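Search this guide Go
Home Guides Set-up Care Community

Section 7: Getting your heated mattress pad set up
September, by Revathi Kurian

If you've skipped straight to this section, the Waaka pad should already be out of its box and lying flat somewhere. Give it a few hours like that if you can. Mine came folded into a brick and the creases took most of an afternoon to relax, so I started in the morning and made the bed before dinner.

I've set up three of these now (two at home, one at my mother's place), and I'll walk you through it the way I'd do it again.

What you'll want nearby: the pad, the controller, the power cord, and the fitted sheet you plan to use. A flashlight helps with the plug end if your bed sits against a wall.

1. Strip the bed down to the bare mattress. Take off any foam topper too. The pad goes under the sheet and on top of the mattress, and foam over it holds in more heat than the pad is built for.

2. Find the corner with the socket. On mine it's marked with a short gray tab, and it goes at the foot of the bed. I put it at the head the first time and had a lump under my pillow all night!

3. Pull the elastic skirt over the corners, foot end first, then the head. The skirt fits a mattress up to 11 inches deep. If yours is thicker, don't force it — the wires inside don't like being stretched.

4. Smooth the whole thing with your flat hand. You'll feel the wires as thin ridges. They should run side by side without crossing or bunching.

CAUTION: Never pin, staple or sew through the pad. Don't use it folded, and don't use it on a crib, a waterbed or a bed that lifts and bends.

5. Push the controller plug into the socket until it clicks. Then run the cord down between the mattress and the frame, leaving enough slack that nobody kicks it loose.

6. Plug the power cord straight into the wall. No extension cords and no power strips, please.

7. Turn the dial to 1 and leave it there while you put on the fitted sheet. The light should be steady green. If it blinks, turn it off, unplug both ends, wait a minute and go back to step 5. A second round of blinking means error 476 in the back of the booklet, and that one needs a new controller.

NOTE: The first warm-up can smell a little like a new shower curtain. I opened a window and it was gone by bedtime.

Layering on top

Once the sheet is on, cover the bed before you preheat. An uncovered pad loses heat into the room as fast as it makes it, and you'll think it's broken when it's only working for the ceiling. One or two light layers are plenty. I like fleece first and something fluffy over it, and I keep the heavy comforter for power cuts.

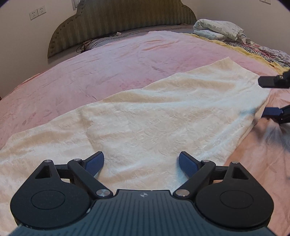
Narayanan Poojary wrote in to say that fleece held the warmth better for him than a cotton quilt did, but that he had to drop the dial from 4 to 2 once he switched, and he wished he'd known that before waking up roasting at three in the morning. Good point, so start low after any change of bedding and give it a couple of nights.

8. Preheat for around 50 minutes on a medium setting, then turn it down when you get in. The shut-off timer starts when you last touched the dial, so that turn-down also resets it.

CAUTION: Keep pets with busy claws off the pad, and don't pile suitcases or laundry on the bed while it's on.

When summer comes, unplug everything and roll the pad up loosely. Store it on a shelf with nothing on top. Washing is in the next section, and please read it before you go anywhere near the machine.

Back to top Next: Washing and drying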